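Fourie Tables and Coat Stands: Frequently Asked Questions
Rarinport workshop
Last updated 5th February

ORDERING

Can I see a table before I buy one?
Yes. The Rarinport showroom has the Fourie table in every finish we currently offer. Our Irkberg store keeps finish samples and one coat stand but no tables. If you are going there only to look at tables, call first and we will tell you what is on the floor in Rarinport instead.

How long does an order take?
A table takes 32 working days from the date we receive your deposit. Coat stands are usually in stock and ship within the week. The workshop closes for all of August, and those days are not counted toward the 32.

Do you deliver?
We deliver within 33 miles of Rarinport for a flat $46. Farther out we use a freight company and send you a quote before you pay anything. The quote covers delivery to your door. Carrying the table upstairs is extra and has to be booked ahead.

What do I quote if I need a replacement part?
The Fourie table is model 1847. The model number and the year are stamped under the top, near one of the legs. For coat stands, a photo of the broken part is enough.

THE TABLE TOP

What color is the standard finish?
We call it Honey. It is a warm brown, and the grain shows clearly through it. On some tops the grain runs on a slant across the surface, and on others it is straighter. We can't match grain to a photo, but you may pick your top from the ones on the rack if you come to the showroom.

Are the corners square or rounded?
Rounded, on every table. We stopped making the square-cornered version and don't take custom orders for it.

Can the table be used for work as well as meals?
Yes. Plenty of our tables go to offices and workrooms. The finish is fine with paper, cards, fabric bags and small pieces of wood. Put a mat down for anything sharp or heavy, and lift things instead of sliding them. Zippers and metal buckles are the most common cause of fine scratches.

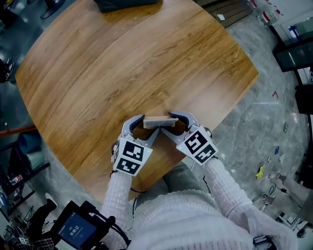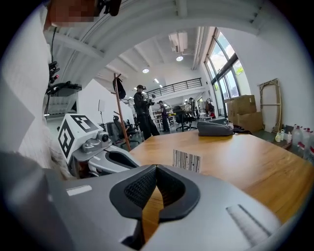

Table tops in a warm brown with the grain showing. The tall wooden coat stand is in the second picture.

CARE AND REPAIR

How do I clean the top?
Wipe with a damp cloth and dry it right away. For grease, use a drop of dish soap in warm water. Do not use glass cleaner, scouring pads or anything with bleach in it.

Does it need oil?
Twice a year is enough for most homes. We use Brollov oil and sell it in both stores. Put on a thin coat with a lint-free cloth, wait 20 minutes, then wipe off everything that is still sitting on the surface. Leave the table empty overnight. Spread used cloths flat outdoors to dry before you throw them away - oily rags in a pile can heat up and catch fire.

There is a white ring on my table. Is it ruined?
Probably not. A white ring is moisture in the finish and often fades by itself in a few days. If it is still there after a week, rub on a little Brollov oil along the grain. Dark marks have gone deeper and need sanding, which we can do at the workshop.

COAT STANDS

Can I hang bags on the coat stand?
Yes, including from the upper hooks. Keep the heaviest bag low and spread the rest around the stand so it doesn't lean. Laptop bags and full backpacks are better on the floor.

A hook has come loose. What do I do?
Turn it clockwise by hand until it stops. If it keeps turning, the thread is worn and we will mail you a new hook, free for the first two years.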